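Tabletop

A tabletop is the flat upper part of a table, and the only part most owners can describe from memory. It is held up by legs, trestles, a pedestal or, in student housing, whatever was left behind by the previous tenant. The word is also used loosely of anything done at a table, including games, photography and a style of catering in which the guests are expected to carve.

Terminology

In the furniture trade the tabletop is usually called simply the top. The part just beneath it, joining the legs, is the apron, which keeps the table square and catches the knees of tall visitors. A top that extends beyond the apron is said to oversail. One that does not extend at all is said to be flush, or by the people sitting at it, unsuitable.

The regional word "board" survives in phrases such as "bed and board" and "above board". In the town of Wistley the word is still used for a kitchen table of any sort, and a house clearance sale there may list six boards without a plank among them.

Construction

Early tops were loose planks laid across trestles and taken away after the meal. The fixed top came later and brought with it the problem of movement. Solid wood swells across the grain in damp weather and shrinks in dry, while the frame underneath declines to do either. Makers get round this with slotted screw holes, turn buttons or breadboard ends, a cross-piece fitted at each end of the top. A top screwed down hard on all sides will generally split in its first heated winter, often with a noise.

Veneered tops avoid most of this by gluing a thin sheet of real wood to a steadier core. Laminate avoids the wood altogether and prints a picture of it. The printed kind can often be told by its repeats, as the same knot turns up again a little further along, looking untroubled.

The Murach pattern, named after the workshop that sold it, was an attempt at a top that could be turned over when the first side wore out. It had 14 fixings, all of which had to be undone. The workshop's order book records 2,418 tables sold and two letters from customers who had turned theirs over. One of the letters was a complaint.

Surface and grain

The look of a wooden top depends largely on how the log was sawn. Quarter-sawn boards show fairly straight lines. Plain-sawn boards show cathedral figure, in which the growth rings appear as nested arches. The name is flattering, and the price tends to follow it. 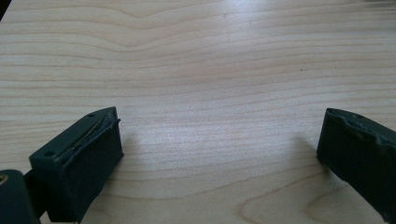
Pale tops are popular in small rooms, where they are credited with making the place look larger. They are less kind to anyone trying to read the grain under a strong light. Glare can bleach the middle of a creamy beige top almost to white while the fine waves remain plain enough elsewhere, and darker tan bands still bend into arches towards one corner. The same paleness gives great prominence to a single dark speck, which on walnut would have lived out its days in private. Owners of pale tables tend to know their specks individually.

Finish and care

Oil, wax and varnish are the usual finishes. Oil is easily renewed and therefore seldom is. Wax looks well until somebody puts down a hot cup. Varnish protects best and, once scratched, is the most trouble to mend. The Doditz method, still found in older household manuals, calls for rubbing the top with half a walnut every March, and is silent on what to do with the other half.

White rings are caused by moisture trapped in the finish and will sometimes fade by themselves. Black rings have reached the wood and will not. A runner or a bowl of fruit is the customary treatment for both, and accounts for the position of a good many fruit bowls.

See also

Breadboard end
Trestle table
Veneer
Yeo folding table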